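Foam slides: the questions I keep getting asked

I'm Bhavana, and I've been wearing, washing, losing and re-buying foam slip-ons for longer than I'd like to admit. Ever since I wrote about my house shoes I've had a steady trickle of emails, so I've put the answers on one page. I'll add to it when I remember to. Last tidied up on February 10, 2020.

Why foam, of all things?

Because my kitchen floor is stone and my feet are not young! I used to go round in socks and by teatime my heels were aching. Foam slides are thick, they weigh next to nothing, and you can get in and out of them with a cup of tea in each hand. I bought my first pair from a little shop called Chowdary when we lived near Hekport, and I wore them until the heels were as thin as toast.

What should I look for when I pick a pair?

Turn them on their side and look at them properly before you put them anywhere near your foot. I always check how thick the foam is where it curves over the top, as that's the bit that does all the holding on. Give it a squeeze between finger and thumb too. It should push back at you.
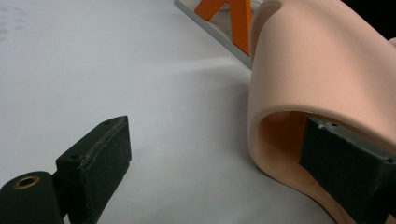 If it stays dented I put the pair back on the shelf, however pretty the colour (I have been caught by a nice lilac before). Then I run a finger round the inside of the rim. Some pairs have a sharp little seam left over from the mould, and you will feel every bit of it by the end of the day.

Which size do I get? I'm a half size.

Go up if you like wearing socks with them, go down if you don't. I know people will tell you that you should always go up, but I did that once and spent a whole April walking like a duck. Your heel wants to sit inside the back edge with a bit of room to wiggle your toes. If you're buying for somebody else, draw round their foot on a bit of card and take it to the shop.

Do the bumps on the inside do anything?

I get this one a lot. The ridges and dips moulded into the footbed stop my foot sliding forward, and I find them quite pleasant first thing in the morning. My sister can't bear them and says it's like standing on a waffle. The tiny dimples are a different matter. I like those, as my feet feel less clammy on a dimpled lining than on a smooth one, though I couldn't swear to the science of it. They do hold on to dust, mind you, and pale colours show it up. Salmon pink is my favourite and also the worst offender.
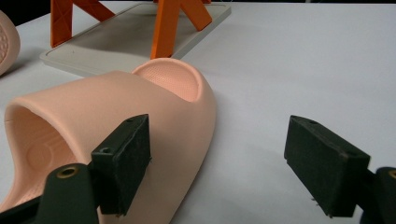 How do you wash them?

In the sink, by hand, and with nothing fancy. Lukewarm water, a small squirt of washing-up liquid and an old toothbrush for the dimples. I do the inside first, then the strap, then the soles last so I'm not scrubbing muck back into the clean parts. Rinse them until they stop squeaking, then prop them on their sides on a tray or an old towel so the water can run out.

Please don't put them on the radiator. I did, and I ended up with one slide that fitted me and one that would have fitted a child. The tumble dryer is just as bad, and so is the back shelf of the car in summer.

Can they go in the washing machine?

Some people do it and get away with it. I've tried it twice, on cold, and the first go was fine. The second left a crease across one strap that never came out, so I'm back to the toothbrush.

Mine have gone grey and shiny underneath. Is that it for them?

Probably, I'm sorry to say. Once the tread has worn smooth they'll skate on a damp floor, and I've had one nasty slip on the back step that I don't want to repeat. I keep the old ones for dry days in the greenhouse and buy new for the house.

Where do you keep them all?

On a low rack by the back door, in theory. In practice they get kicked off wherever we happen to be standing, and I find one by the sofa and the other halfway up the stairs. When I do have a proper sort-out I put the whole lot up on a table where I can see them and check each one over. 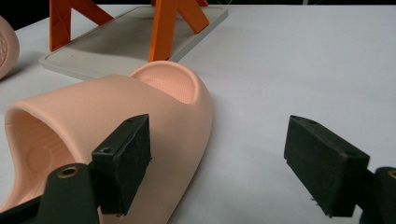
Peach foam slip-on, lying on its side

Do you sell them, or can you get me a discount?

No to both, sorry! I've no connection with any shop or maker. Somebody asked whether I was part of Plekix, and I'm not, I only wear the things. If your question isn't on the page, send it over and I'll get to it when the washing-up's done.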